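Walgate Rooms, Starter Kit

README, last revised 8 Nov 2020

Hello, and thank you for trying the Walgate Rooms kit! It is a set of simulated homes with a two-finger gripper you can drive through them, made for people who want to practice household pick-and-place without buying an arm first. We started it as a teaching aid at Oltero in June and it has grown a good deal more furniture than any of us had planned.

What you get

The starter kit has 24 rooms and 700 recorded runs. Each run comes with the view from the wrist, the joint positions, the finger opening at every step, and a short text file naming the task. The rooms come in two families: Futham (bedrooms and sitting rooms, heavy on patterned floors and rugs) and Villca (kitchens and hallways, plainer and a bit quicker to draw). If your computer is getting on in years, begin with Villca and save yourself the fan noise.

Getting started

Unpack the archive anywhere you like, open the settings file, and put the name of a room on the first line. Run the start script and give it a minute — the first load builds the textures and always takes longer than you'd hope. After that the arrow keys move the wrist and the space bar opens and closes the fingers.

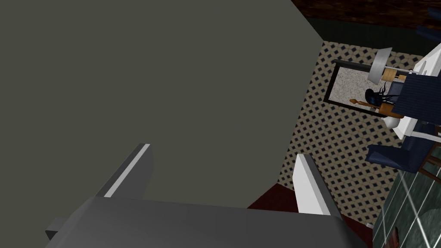
The wrist view is saved 15 times a second by default, and you can drop that to 12 if disk space is tight. We would leave it alone for your first few runs, though, as the replay tool looks noticeably smoother at the higher setting.

Things to know

A large flat surface close to the wrist can hide most of a room, so please don't treat an object missing from one view as missing from the room. The object list saved with each run is the one to trust. Colors are flat on purpose in many places, and scale is a little generous on some of the smaller props (we are working through them, slowly).

Runs where the gripper never closes on anything are kept in the set. Filter on the "grasp" column if you'd like to leave them out.

License and questions

Free for classroom and research use; a paid license covers everything else. Bug reports are very welcome at the Walgate help desk — please include the room name and your settings file, and we'll write back as soon as we can.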